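Workshop notes | Filed under: Builds, Minutes, Robots

Shared workshop, Thursday night meeting, February 22, 2018
Minutes by me, Larasati Sutanto, typed up from my scribbles, so shout if I've got you wrong!

1. Last time's minutes
Agreed, apart from Darmawan, who wants it noted that he did order the bearings in December. Noted.

2. Elik (the tidying arm)
Most of the evening went on this. Darmawan Ngui has the shoulder joint back together and it no longer squeaks, but the elbow still droops when it's asked to hold a mug at full stretch. He'd like the stronger motor from Lubis at 51 pounds. I said try the old spring first – it's free and it's sitting in the drawer. We settled on spring first, motor if it still droops by next meeting.

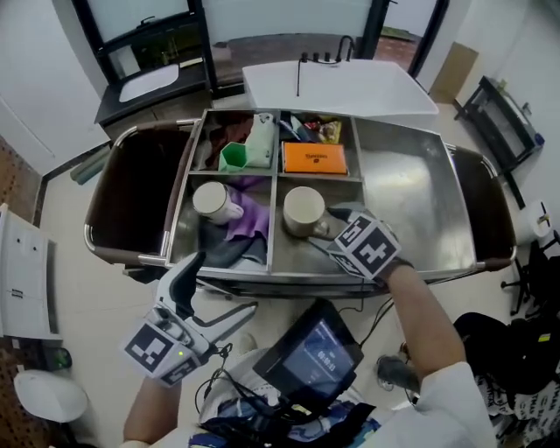
We then had a long natter about what Elik should learn to pick up. My list was mugs, then cloths, then anything flat, and I still think that's the right order (cloths are horrible, they never lie the same way twice). Darmawan would rather mix it all up from the start. He has 224 recordings saved so far and wants 1000 before we train anything, which felt like a lot of evenings to me. Agreed to stop at 500 and have a look.

Flunby, our sorting program, now saves without crashing. Hooray! It does still fill the disk, so please clear your old test runs before you start new ones.

3. The sorting job

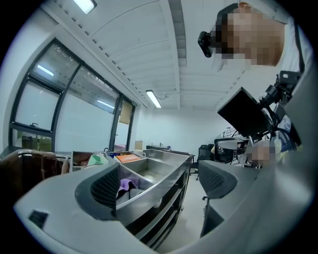

I asked whether we could stick to one layout for a whole evening, as I keep losing track of which version we're on. Darmawan's worry is that Elik will simply learn where things live, and I can see his point. The purple cloth came up again, because it's all creases when it's crumpled up in its compartment and I've no idea where you'd tell a gripper to grab it. We're going to try pinching the highest fold and see how we get on. The flat orange one needs a different approach altogether, probably coming in from the side, and I've said I'll sketch something.

4. Money
Kostum have sent the bill for the laser cutting. I'll pay it and we'll split it 2 ways as usual.

5. Any other business
Whoever has the small hex keys, please bring them back. Darmawan asked for a proper label on the spares drawer – mine to do.

Actions
Darmawan: fit spring, test elbow, price up shipping on the motor.
Me: sketch the side grab, pay Kostum, label the drawer.

Finished late, as ever.

We use cookies to remember your settings and count visits. Accept | Manage cookies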